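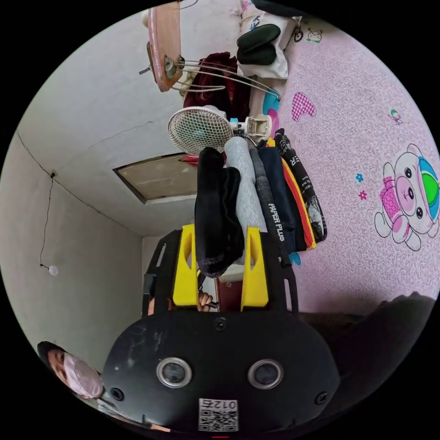
How do you find the radius of a circle when you only have a piece of it?
Measure straight across the piece from one end to the other, measure how high the curve rises above the middle of that line, and put both numbers into one short formula. You don't need the center.

The names first. The straight line from one point on the curve to another is the chord. Call its length c. The distance from the middle of the chord up to the curve is the height of the arc, h. Older books call it the sagitta.

The formula:
r = (c² / 4 + h²) / 2h
Everything in the parentheses gets divided by 2h. People often divide only the second part and get a radius that makes no sense.

Worked example from my Monday group. Chord 30 cm, height 2 cm.
c² / 4 = 900 / 4 = 225
h² = 4
225 + 4 = 229
2h = 4
229 / 4 = 57.25
The radius is 57.25 cm.

Where it comes from. Draw a line from the center to one end of the chord. That is r. Draw another from the center to the middle of the chord. That is r minus h. Half the chord is the third side, and the angle at the middle is a right angle. So it's the Pythagorean theorem:
r² = (r − h)² + (c / 2)²

Multiply out the bracket:
r² = r² − 2rh + h² + c² / 4
The r² on each side cancels. Move 2rh to the left, divide by 2h, and you have the formula again. If you can redo these lines you don't have to memorize anything.

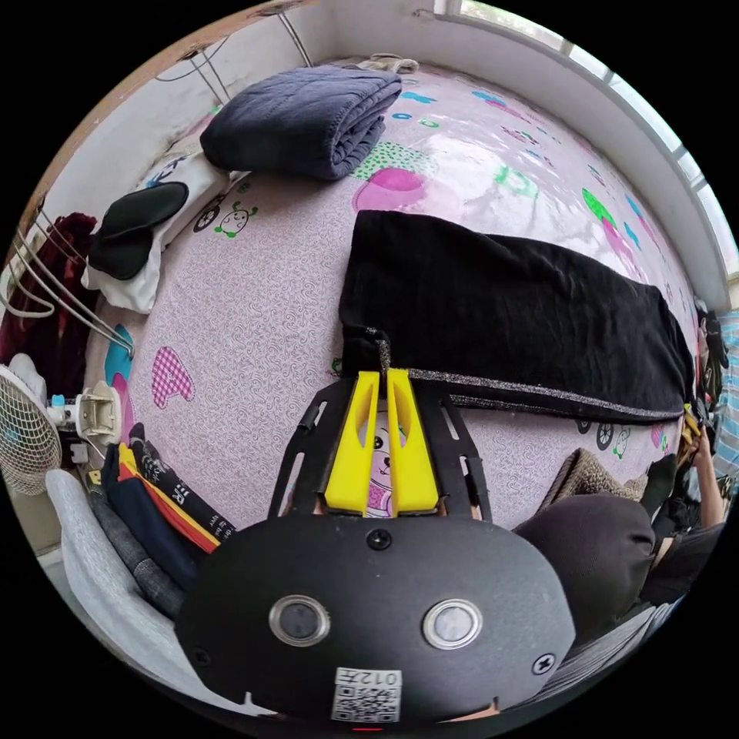 Yellow gripper fingers over a pink patterned sheet.

Check your answer with a different chord on the same curve. With a radius of 57.25 cm, a chord of 19 cm should give a height of 0.79 cm, so a little under 8 mm on the ruler. If you read 12 mm, one of the measurements is off, or the curve isn't part of a circle.

Small heights are where it goes wrong. Same 30 cm chord:
h = 1.9 gives r = 60.2
h = 2 gives r = 57.25
h = 2.1 gives r = 54.6
One millimeter moved the answer by almost 3 cm.

The fix is a longer chord if your piece allows it. On that same circle a 60 cm chord has a height of about 8.5 cm. Miss it by a millimeter and the radius changes by a bit more than half a centimeter. Always take the longest chord you can get.

Keep the units the same. Heloísa Toledo sent me her numbers for a tabletop edge, chord in centimeters and height in millimeters, and asked why the radius came out smaller than half the chord. That can't happen on any circle. She converted and got around 700 mm.
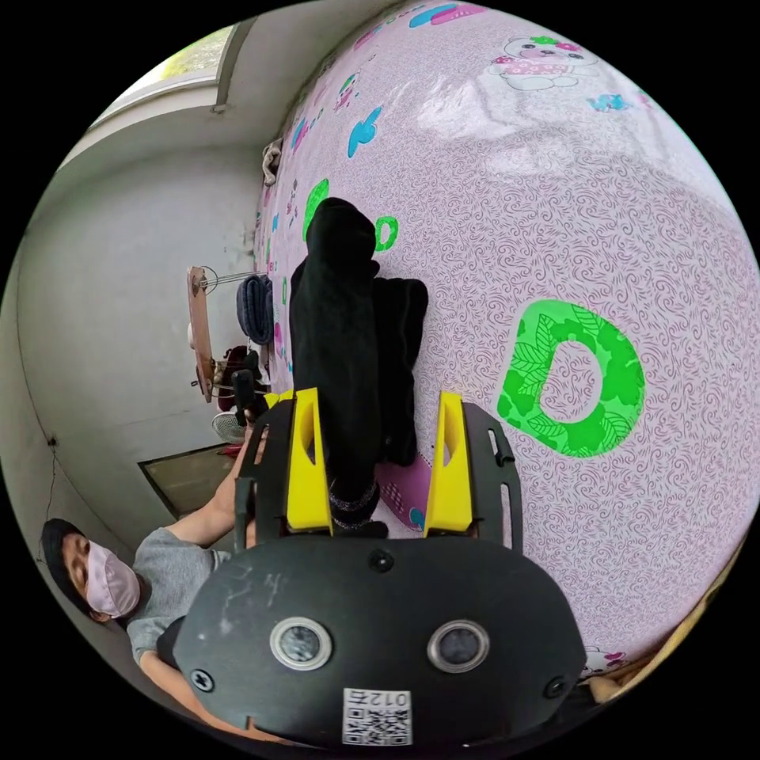 A ring has two curved edges, and you can use this method on either one. Measure the outer edge and you get the outer radius, measure the inner edge and you get the inner one. Look at the round windows on the gripper, each with a pale silver bezel around dark glass. Treat the bezel as a flat ring with both edges drawn from one center, and its width is the outer radius minus the inner. For a broken piece of a ring it's the same subtraction, with each radius worked out from its own chord and height.

No formula handy? Use a compass. Mark three points on the curve, A, B and C. Draw the perpendicular bisector of AB, then of BC. They cross at the center. Measure from there to any of the points. Spread the points well apart or the lines meet at a narrow angle and the crossing is hard to place.

Exercises, if you want them. Answers are below, so stop here first.
1) c = 24, h = 4
2) c = 16, h = 8
3) c = 40, h = 5

1) (144 + 16) / 8 = 20
2) (64 + 64) / 16 = 8. The height equals half the chord, so the chord is a diameter and the piece is a half circle.
3) (400 + 25) / 10 = 42.5

Someone asked if it still works when the piece is bigger than a half circle. Yes. The height is then longer than the radius and r − h comes out negative, but it gets squared, so the formula stays as it is. Just measure h to the far side of the big arc.

Next thread is arc length from the same two measurements. You'll need a calculator with inverse sine for that one.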